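Tannous Housing Trust: Tenant News
December 2022

Rawan Hamdan joined the Trust in September as tenant liaison officer for the Prallach estate, which has 64 homes and one shared laundry. She spoke to Jalen Wojcik about her first months in post.

Ms Hamdan began by visiting every household. "I wished to hear from tenants before I read the files," she said. The subject raised most often was the communal kitchen in Wavilport House, which can be booked by residents for meals and family events.

The Trust has set aside £1,000 for new pans and crockery. Bookings are now taken up to 21 days ahead, and the deposit has been withdrawn. "It put people off," Ms Hamdan said. "A tenant should not have to find spare money to hold a birthday tea."

Users are still asked to wash up and wipe down before they leave. Washing-up liquid and cloths are supplied by the Trust.
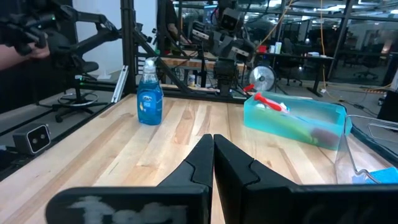
Can the kitchen be booked by someone who is not a tenant?

"A tenant must make the booking and be present throughout," Ms Hamdan said. "Guests are welcome, and they need not live on the estate."

Booking forms are held at the Prurusach Road office.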